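# Flisum Turned Toy Records

The records in this repository describe turned and painted wooden toys held in the Flisum study collection. They are issued for teachers, makers and local museums who wish to compare regional styles. The text was compiled by Gerd Harms and checked against the handwritten registers by Masanobu Ishida.

## Contents

- `toys.csv`: one row per object, including spinning tops, nested boxes, whistles and pull-along animals
- `makers.csv`: names of workshops, where known, with variant spellings
- `terms.csv`: words used in the registers for timbers, tools and painted patterns

The collection holds 80 objects, of which 7 have no recorded maker. In those rows the field `maker_id` is left blank. A blank should not be read as meaning that the piece was made at home.

## Sources

Most entries come from the Flindberg register, which was kept in ink and later recopied with small changes. Where the two copies differ, the earlier wording has been kept and the later one placed in `note`. The Candell gift was listed separately and uses its own numbering, given here with the prefix `C`.

## Dates and places

Dates are given by decade. A place name refers to where an object was acquired, and the place of making is entered only when the register states it. Four tops from the Ríos bequest were bought at a November fair and carry the name of the fair town alone.

## Known problems
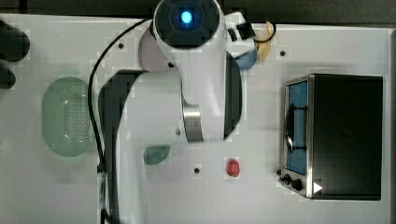

Pattern names are not consistent. The registers use "wheel", "ring" and "band" for painted lines that may be the same, and no attempt has been made to merge them. Heights were taken in inches in the Candell list and have been converted to millimetres. Three whistles are entered without any measurement.

## Use and corrections

The records may be copied and adapted for any purpose, provided that the Flisum study collection is named as the source. Corrections should be sent as an issue, quoting the object number and the evidence for the change. Accepted corrections are entered in `toys.csv` at the next release, and the former reading is kept in `note`.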